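Teaching by demonstration, notes for unit 3
Zullenbridge robotics short course

Last updated 2022-12-09

Two ways to get a person's skill into a policy. Remote control (teleop): you drive the arm, robot's own joints get logged. By hand: you hold the gripper itself, no arm at all, camera rides on it. Last week was teleop on the Stavden bench, so mostly the second one today.

Teleop, quick recap
- actions come out in robot coordinates, nothing to convert
- slow. Lag makes people stop and wait, and the policy learns the waiting
- no feel for contact. People squeeze too hard
- needs the arm in the room

By hand
- faster, you get real wrist motion
- have to recover the pose from video afterward, so tracking can fail
- easy to do things the arm can't follow (reach, joint speed). Filter these out BEFORE training
- keep your free hand out of it, the robot won't have one

Cloth is where the diffrence shows. Rigid block: one pose, you're done. Towel: no single pose, shape changes every time you touch it, and half of it is hidden behind the other half. Wide lens helps, but the fabric can still block a lot of the view close in.

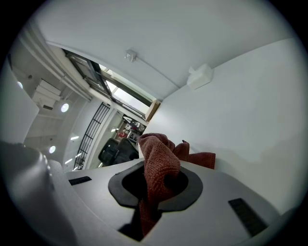

Photo: Wornelar teaching set, cloth unit

Look at the red towel, bunched up and drawn through the black rubber ring. Part of it goes down into the dark slot below and you lose it. Policy sees the same thing you do, so ask what it could learn from a view like this one. Background matters too: window, railing, ceiling all give the tracker something to hold on to. Blank wall gives it very little.

For the homework: 50 demos per pair, one cloth task, same start rule for all of them. Log the failures, don't delete them. The Tsikata set has 902 clips, 416 left after filtering, so expect to lose a lot. Write down why each one got cut.

Comments (3)

tealkettle: do the failed ones count toward the 50?

course staff: yes if they're labled

mk_bench2: our tracking drops every time we turn to the wall side. Moved the table over by the window and re-recording now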